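3.2 Household materials and item coding

Items were recorded in 41 households in the Plenmont district during August. Each household was visited twice, and the same coder handled both visits wherever scheduling allowed. Shared goods were defined as anything used by more than one resident without prior request. This definition follows Achterberg's earlier work on lodging houses and excludes food, which was logged separately under the Turka schedule.

Textiles gave the most trouble. Residents seldom agreed on whether a towel was shared or personal, and the two categories overlapped in 14 households. Color and printing were noted where present, but neither was treated as evidence of ownership. Where accounts conflicted, the item was entered as shared and flagged.

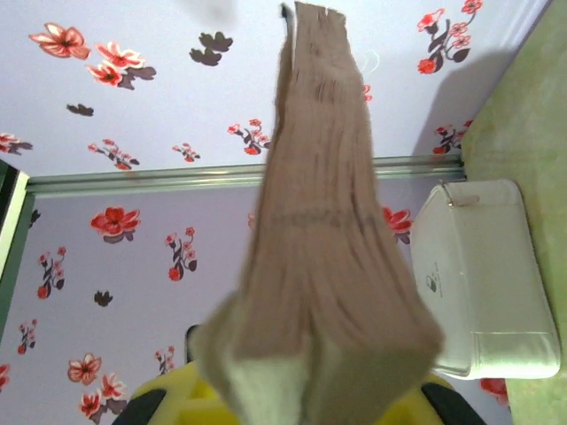

Figure 3a. Textile class: tan-brown towel with a band of dark printed markings.

Printed matter was coded by language, intended reader and series membership. Series membership matters for the analysis in Section 4, as volumes in a series tended to be stored together and replaced when lost, while single titles moved between rooms and were often reported missing at the second visit. Of the 301 printed items logged, children's titles formed the largest group. Titles in Chinese were transcribed by Định Nông from the spine and entered in the original characters with an English gloss. Handwritten marks were recorded as present or absent; no attempt was made to read them as names.

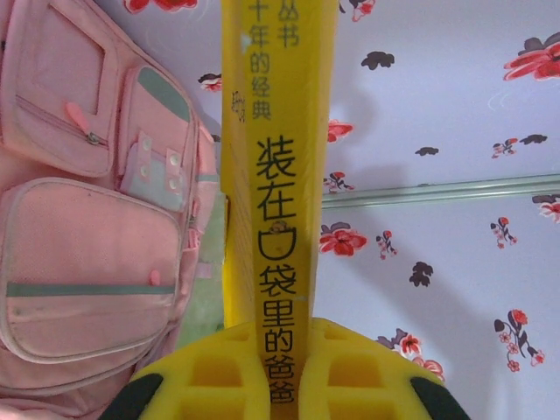 Figure 3b. Printed class: yellow spine, title 装在口袋里的爸爸 ("The Dad in the Pocket"), with series wording near the top.

Agreement between coders was checked on a subset of households. Disagreements were settled by discussion — Gwendolyn Achterberg acted as third coder when discussion failed. The Bimell categories for kitchen goods were kept without change. Those for bedding were merged into a single class, following Chantharasri, to avoid cells too small to test.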